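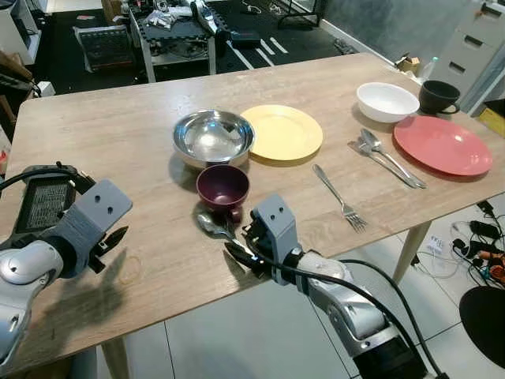 Elango Pinto doesn't drink coffee after noon anymore. Doctor's orders, then his wife's orders, then his own. "I held out for a year," he says. "I thought they were all being dramatic."

He ran the Cocco coffee counter on Prelham's Main Street for 11 years and sold it last October. Now he roasts in a rented unit behind the tire shop, four days a week, mostly for other people's cafes. We talked there for a couple hours with the roaster going, so parts of my tape are just roar. Apologies to him if I got a word wrong.

First question, why sell?

"The rent. Next question." Then he laughs and does answer it. The lease came up, the new number was bad, his knees were worse. A buyer showed up who wanted to keep the name. "She asked for the recipes for the syrups and I gave her a shoebox. Index cards. Half of them you can't read, there's vanilla on them."

He grew up in a tea house. Nobody in the family made coffee until an uncle came home with a stovetop pot and made it so strong his grandmother poured hers in a plant. The plant, he says, did fine. He was nine and got the last inch of the pot with four sugars in it.

"I still think about that cup. It was terrible coffee. Burned. But I'd never had anything that was only for grownups."

He came to roasting late. The counter had been open three years when his supplier, a one-man outfit in Jereck, quit with a week's notice. Pinto drove over to beg for more time and came back with the man's old roaster in a borrowed trailer. Paid 4,000 dollars for it, which was most of what the business had in the bank.

"My wife didn't speak to me at dinner. Then she said, do you know how to work it. I said no. Then she didn't speak to me at breakfast either."

The first batches were bad. He says bad like he's proud of it. Too dark, then so light it tasted of peanuts, then one that caught fire a little. A customer, Dymphna Ó Néill, had been coming in every morning since the first week and she was his tester whether she liked it or not.

I called her later. "He'd stand there while you drank it," she says. "You couldn't just have a coffee. You had to have an opinion." Did she ever lie to him? "Once. He'd had the flu."

What changed, he says, was keeping notes. He wrote down every roast, the weather, the bean, when it cracked, how it tasted the next day and the day after that. The notebooks are on a shelf over the sink. The last one stops at roast 2,444, when he sold the counter and, for a while, quit writing things down.

"I thought I knew it by then. I got lazy and the coffee got worse. So I bought another notebook."

I asked what people get wrong at home and he was off. Old beans, mainly. People buy a big bag becuase it's cheaper and it's flat by the second week. Grinding the night before. Dirty pots. He's got strong feelings about dirty pots.

"Smell the inside of it. With nothing in there. If it smells like coffee, it's dirty."

Water just off the boil. A scale if you'll use one, and if you won't, use the same spoon every time and don't lose the spoon. He doesn't care about gadgets. A friend gave him a Jiker grinder for his birthday and he likes it fine, but he used a hand mill for years before and says the coffee was as good. His arm was better too.

Sugar? "Put in what you want. I had a man who took five. Fergal Mac Carthaigh, lovely man, five sugars. I made it the same as everybody's. He drank every drop, what do I care."

Small cups, though. He won't move on that. He thinks the big to-go cup did more harm than bad beans ever did, the bottom third is always cold and you drink it anyway out of guilt.

These days he roasts for seven cafes and a bakery. The bakery is the fussy one. Every month he does 200 pounds for them and every month there's a phone call. He wouldn't say about what.

Does he go back to the counter? Sometimes, Saturdays. He sits by the window and tries not to look at what the kid on the machine is doing. The new owner changed the stools and put in a cake case. He likes the cake case. Didn't say anything on the stools.

"She asked me what I thought of the coffee. I said it's good. It is good, its my coffee, I roast it for her."

The timer went and he got up to drop the batch, and that was mostly it for the interview. He gave me a bag for the road. Told me not to open it till Thursday.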